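Automated Assembly and Handling – course notes
Unit 4: Fault analysis on a component handling cell
Revised Jun 16, 2019

These notes go with the practical sheet and should be read before the lab session. You will need the alarm list for the Rallis controller and the gripper section of the cell manual. The safety part at the end is assessed in the same way as the rest.

4.1 Background to the fault

The cell is the Provside training cell in the automation lab. The task is to take parts from a moulded fixture tray and place them for assembly into a desktop computer. The parts are a processor and a memory module. The arm works with a two-finger gripper driven through side linkages, and a small camera at the wrist checks position before each pick. The sequence is written in Asine, the step language used in Units 2 and 3.

In May the cell stopped during a normal run with alarm "part not confirmed". The operator cleared the alarm and restarted. The arm then moved sideways with a memory module still between the fingers, and the lower edge of the module struck the wall of its slot. The module was scrapped. One gripper finger was found to be out of line with the other when measured afterwards. There was no injury, and the guard door was closed throughout.

The event is useful for teaching as the first alarm was correct. The damage came from the restart.

4.2 Sequence of events

The event log gives the following order. Times are left out, as the controller clock and the gripper clock had not been matched.

Arm moves to the approach point above the slot.
Camera check passes.
Arm moves to the pick point.
Gripper closes. Motor current rises and levels off.
Finger position is read. Value is outside the "part held" window.
Alarm raised. Arm stops at the pick point, fingers closed.
Operator presses Reset.
Program pointer returns to the start of the cycle.
Operator presses Start.
Arm moves directly towards the home position.
Contact. Force limit trips and the drives stop.

Two points need attention. The first is that the arm stopped low, inside the slot, with a part in the gripper. The second is that Reset moved the program pointer but did nothing to the physical state of the cell. After Reset the program assumed an open, empty gripper and a clear path home. Neither was true.

4.3 Why the first alarm was raised

The gripper reports finger position as an opening width. For each part there is a window, and a reading inside it is taken as proof that the part is held. The window for the memory module had been set using a bare module. The batch in use that day had a label on one face, which made it thicker by a small amount. The reading settled just outside the window.

It is tempting to widen the window and close the case. Consider what the window is for. It has to separate three states: correct grip, no part, and part held at an angle. A module held at an angle also gives a wider reading than a bare module held square. If the window is opened far enough to cover all labelled stock, it may also accept a crooked grip, and the fault then moves downstream to the insertion step, where forces are higher and the socket is at risk.

The Grikero gripper can report motor current as well as width. Current on its own does not tell you which part is held, but it does show that the fingers have met something solid before reaching the closed stop. Taken with width it gives a better test. In the practical you will plot both values for 30 picks and decide where the limits should go. Bring the plot to the review even if it looks untidy.

4.4 Why the restart caused damage

The Asine program had one recovery path. Every alarm led to the same Reset routine, which had been written for faults at the home position and had never been tested from inside a slot. The first move after Start was a joint move. A joint move does not follow a straight line at the tool, and from a low position the tool may swing to the side before it rises. 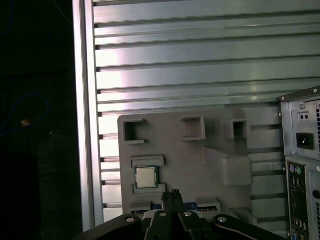
A safe recovery from the pick point has a fixed order. The arm should first establish where it is by comparing its present position with the stored pick and approach points. If it is within 2 mm of the pick point, the fingers open, the opening is confirmed by the width reading, and the arm rises straight up along the tool axis at reduced speed. Only after it has reached the approach height may it make a joint move. If the position matches no stored point, the program must not move at all and must ask for manual recovery.

Note that opening the fingers is correct only at the pick point. If the same alarm occurs during transfer, opening them drops the part. Recovery therefore depends on the step as well as on the alarm, and the step number must be saved before the pointer is moved. In the May program it was overwritten by Reset.

4.5 Safety points for the practical

Keep the guard door closed when the drives are on. Jogging with the door open is allowed only in teach mode, at reduced speed, with the enabling switch held by the person at the pendant.

Gripper fingers may stay closed with force after an alarm. Do not pull a part out by hand. Release it from the pendant, or isolate the cell and use the manual release described in the gripper section.

The computer case used for assembly is never connected to the mains during handling work. Check the inlet before each run.

A force limit trip means contact has already taken place. Inspect the fingers and the tray slot before clearing it.

4.6 Work to hand in

1. Redraw the event sequence as a state diagram. Mark each point where the program state and the physical state differ.
2. Write the recovery routine for an alarm at the pick point and for an alarm during transfer. Use the step names from the Unit 3 listing.
3. State the width and current limits you chose, with the plot, and explain what happens to a labelled module, a bare module and a missing module under those limits.
4. Describe one test that would have found the Reset fault before the cell was put into use. The test must be possible at reduced speed with a dummy part.

Keep the answer to item 4 under a page. Listings go in an appendix, with line numbers left on.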